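Clube de robótica Ruver ensina braço robótico a servir donuts e abre as portas em agosto

Encher uma caixa de donuts parece tarefa simples, até que se tenta explicá-la a um robô! Foi esse o desafio que os alunos do clube de robótica Ruver, da Escola Técnica Jaramillo, escolheram para o projeto deste semestre, batizado de Jidelia. O resultado será apresentado ao público em agosto, na mostra estudantil Fanum, com entrada gratuita.

O projeto reúne 37 estudantes do ensino médio técnico, divididos em equipes de programação, mecânica e dados. Muitos nunca tinham escrito uma linha de código antes de entrar para o clube, e hoje discutem trajetórias e força de preensão no intervalo do almoço (e às vezes na fila da cantina também).

O cenário escolhido é o balcão de uma confeitaria: bandejas, caixinhas de papelão forradas e donuts com coberturas diferentes. Um donut pode escorregar, amassar ou ficar torto na caixa, e cada um desses tropeços rende uma boa conversa na reunião seguinte. Até agora, o grupo registrou 581 tentativas, todas anotadas em planilha pelos próprios alunos.

Nas sessões de treino, pessoas e robô dividem a mesma mesa. A câmera fica junto à garra, de ponteiras verdes, e acompanha de perto o trabalho em volta da caixa com os dizeres "SMILE" e "YUMMY".

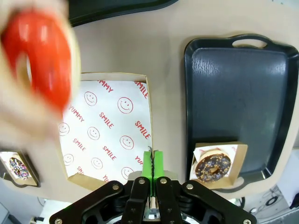 O que o público vai encontrar na mostra

O clube prepara demonstrações ao vivo de 10 minutos ao longo da tarde, a partir das 14h. Entre uma e outra, os visitantes poderão conversar com as equipes, ver as gravações dos treinos e experimentar o controle manual do braço. Quem quiser se arriscar a encher uma caixa por conta própria será muito bem-vindo!

Inscrições para novos integrantes

As inscrições para o próximo semestre serão abertas no dia da mostra, no estande do clube. Podem participar alunos de todos os cursos da escola, com ou sem experiência em programação. As reuniões acontecem no laboratório 129, no contraturno das aulas.

Informações para a imprensa: secretaria da Escola Técnica Jaramillo, em horário comercial.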